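Textiles 2 - week 10 handout (Mondal)
Fiber content and care, short version

Read before lab. Bring your own swatches, at least 2, labeled on the back in pencil. Pen bleeds.

Natural fibers
Cotton - absorbs a lot, stronger wet than dry. Shrinks in a hot dryer, mostly the first time.
Wool - felts with heat + rubbing + soap. Any one alone is usually ok.
Silk - no chlorine bleach, ever. It eats the fiber.
Linen - wrinkles, stiff, dries fast.

Synthetics
Polyester, nylon, acrylic. Low absorbency, so they hold static and oily stains. Iron cool. Acrylic pills worse than the other two.

Blends
Label lists fibers by weight, biggest first. 60 cotton / 40 poly behaves more like cotton on the skin, dries closer to poly. Orlando asked about stretch denim: even a small amount of spandex means keep it out of high heat.

Burn test (demo only, I do it, not you)
Cotton: burns quick, smells like paper, soft gray ash
Wool/silk: curls away from flame, burnt hair smell, crushable bead
Polyester: melts, hard bead, sweetish smell

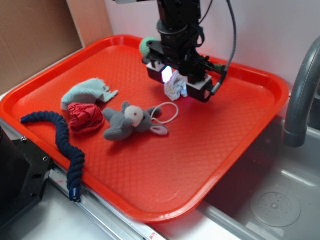

Stuffing and fill: same rules, but drying time is the real problem. Polyester fill can go in the machine on gentle. Down needs a long low tumble, check for clumps. Foam, hand wash, squeeze dont wring.

Reading for next time: Siriwardena ch. 4, skip the dye chart, its outdated. Quiz covers fibers and lables only, no burn test.

Swatch cards due at the start of lab, room 335.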